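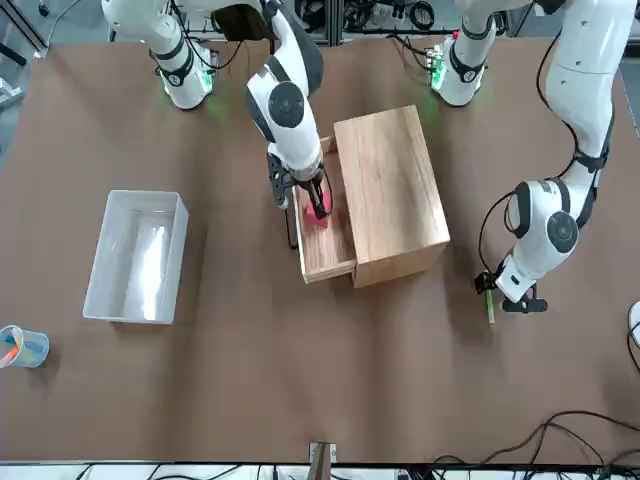 Family Papers at Home: Guidance for Residents

1. The Lekari Archive receives many letters each winter from residents who have inherited boxes of family papers. This thread sets out our general guidance for keeping such papers at home, and explains how to offer material to the Archive. It replaces the thread posted last spring.

2. By "family papers" we mean letters, diaries, account books, school reports, certificates, loose photographs and albums. Newspapers and printed books are covered in a separate thread.

3. Before moving anything, write down where each box or folder was found and how it was labeled. The order in which a person kept their papers often tells us as much as the papers do. Please do not sort letters by date on the first day.

4. Work on a clean, dry table with no food or drink nearby. Clean hands are suitable for most paper. Nitrile gloves should be worn for photographs and negatives. Cotton gloves are no longer recommended for paper, as they catch on torn edges.

5. Label in soft pencil only, on the back, in a lower corner. Ballpoint, felt-tip and highlighter inks spread over time and cannot be removed by our staff.
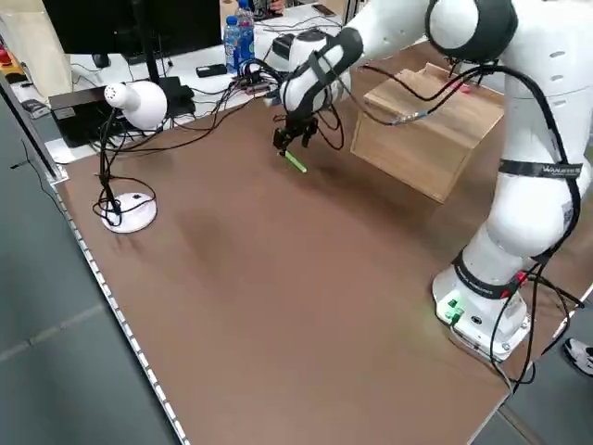
6. The same rule applies to folders and box lids. A penciled lid can be corrected when the contents change. If a surface will not take pencil, write on a slip of plain paper and place the slip inside.

7. Remove rubber bands, paper clips and pins where this can be done easily. Where a clip has rusted to the sheet, leave it in place and tell us about it.

8. Adhesive tape should never be used for repairs, including tape sold as "archival." Place a torn sheet in its own folder with all of its pieces.

9. Unfold letters only if they open without resistance. Brittle letters should stay folded. We would much prefer to receive a folded letter in one piece.

10. Storage: choose an inside closet on a main floor. Attics, garages and basements are the three places from which we receive the most damaged material. Keep boxes at least 5 inches off the floor.

11. Several residents have asked about plastic sleeves. Uncoated polyester is acceptable. Vinyl is not. If a sleeve has a strong smell, it should be replaced.

12. Residents have also asked about the Brostumeo storage box, which is sold in local stores. The Archive does not endorse products. Any box marked acid-free and lignin-free, with a lid that fits closely, will serve for ordinary household use.
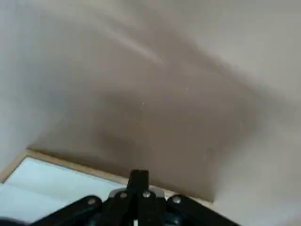
5 min read

13. Mold. Papers that show fuzzy or powdery growth should be placed in a paper bag, kept apart from other material, and left alone until you have spoken with us. Do not brush them indoors. Do not bring them to the reading room without an appointment.

14. Water. If papers have been soaked within the past day, call the Archive before attempting to separate the pages. Small quantities can be air-dried on clean, unprinted paper towels. Larger quantities may need to be frozen, and we can advise on how to wrap them.

15. Photographs. Identify people while there are relatives who can still name them. Full names are best. "Grandma at the lake" will mean little to a reader one hundred years from now. Place, year and the name of the photographer are also useful, and a question mark is perfectly acceptable where you are unsure.

16. Albums with sticky pages and plastic overlays present a particular problem. Photograph or scan each page as it stands before lifting any print. If a print does not lift freely, stop.

17. Scanning. For letters and certificates, 300 dots per inch is more than most families need, and 200 is enough for reading on screen. Save the files in two places. A scan does not replace the original, and we ask that originals not be thrown away after scanning.

18. File names should be short and consistent: family name, year, and a running number. Keep a plain text list of the files in the same folder.

19. Offering material to the Archive. We accept papers that relate to residents, businesses, schools and associations within the county. The Chang family account books, which were received in this way and are now open to readers, run to 105 volumes and are among our most requested items.

20. Please write to us first with a short summary: who created the papers, the years covered, and how many boxes there are. Unannounced deliveries cannot be accepted at the front desk.

21. Renata Gaete, who oversees new acquisitions, will reply to each offer in writing. Where the Archive is unable to accept a collection, her letter will name another institution that may be better placed to do so.

22. A gift to the Archive is made by signed agreement. The agreement covers ownership, copyright and any period of closure the donor wishes to set. Donors may ask for time to have it reviewed, and many do.

23. Loans for copying are possible in limited cases. The material is returned to the family, and the copies are made available in the reading room.

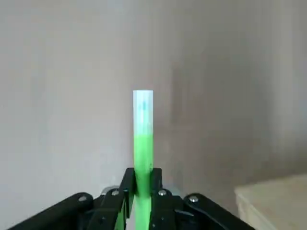

Collections Care Team, Lekari Archive

24. Appointments for advice are available through the end of December. Each one lasts 30 minutes and there is no charge. Please bring no more than one box.

25. Cheng-en Yuen will lead an introductory class on family letters at the Lolitz Branch Library. Places are limited to one per household. The class will be repeated if there is sufficient demand. Registration is handled by the branch, by phone or in person.

26. A large-print copy of this guidance can be collected from the front desk or sent by mail on request. Translated copies are in preparation.

27. Correction to post 11: polypropylene sleeves are also acceptable, provided they are uncoated. We thank the reader who wrote to ask.

28. Guidance last reviewed 22 November 2025. Replies to this thread are read by staff during opening hours. Questions about a specific item should be sent by letter or email, with the word "Papers" in the subject line.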